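The Astley Bridge job has been awarded. Nisbet Civil won it at $80 million, and the work covers replacing the river crossing on the Trollness road and rebuilding both approaches.

The old bridge is 1220 feet long and carries two lanes with no shoulder. The new one will have four lanes and a walkway on the upstream side.

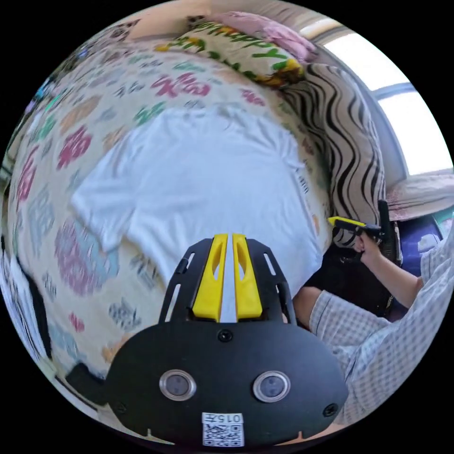 Nisbet plans to build the new deck next to the old one, so traffic keeps moving for most of the job. The approach on the Astley side is the easy part. The ground there is as flat as the white T-shirt on the bedspread, and it needs very little fill. The Trollness side is steeper and will take a retaining wall.

Piling starts in April. The steel comes from Pustow by rail — the girders are too long for the county road.
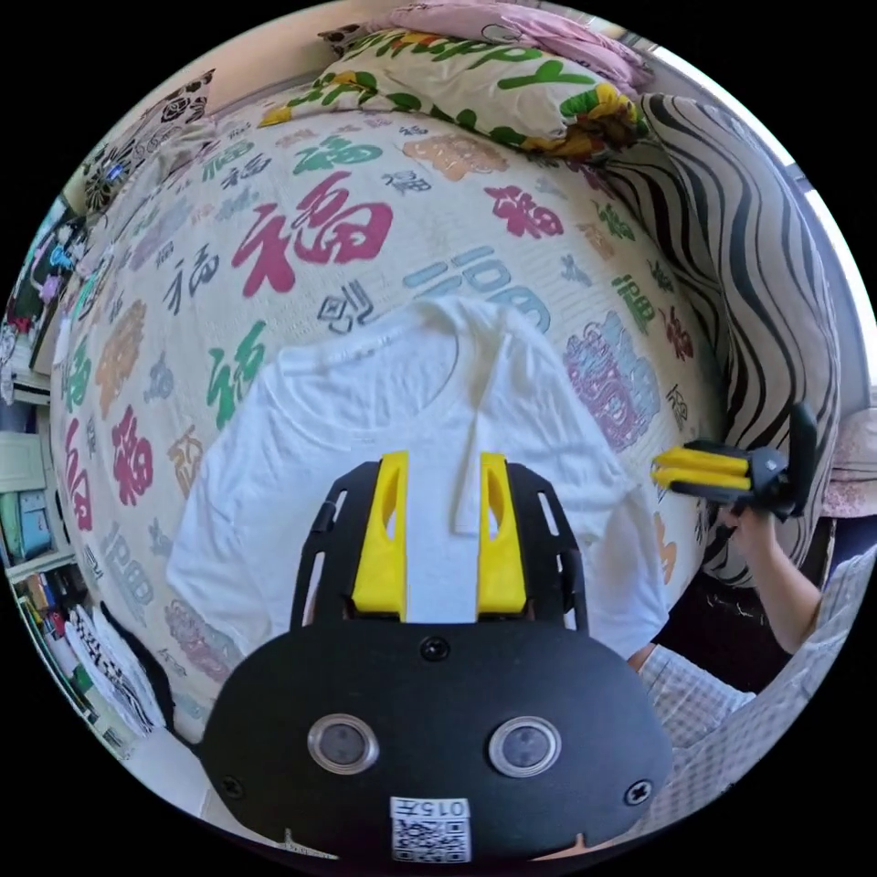 They will be set at night, with full closures from 10 p.m. to 5 a.m. The detour adds 3 miles. Trucks over 60 feet have to use the state highway instead.

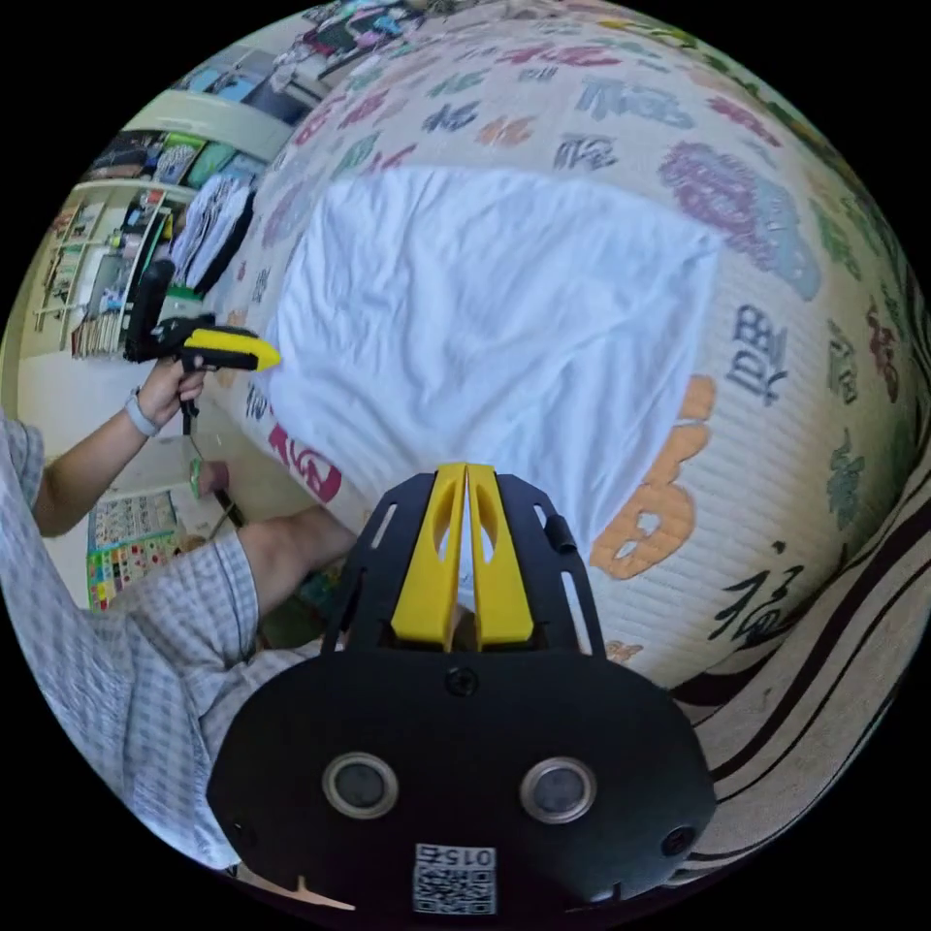

Will the old bridge stay up for bikes?

The county plans to take it down once traffic has moved over. Bikes will use the new walkway.

The lane closure map is at the Astley library. I'll post the piling hours when the county puts them out.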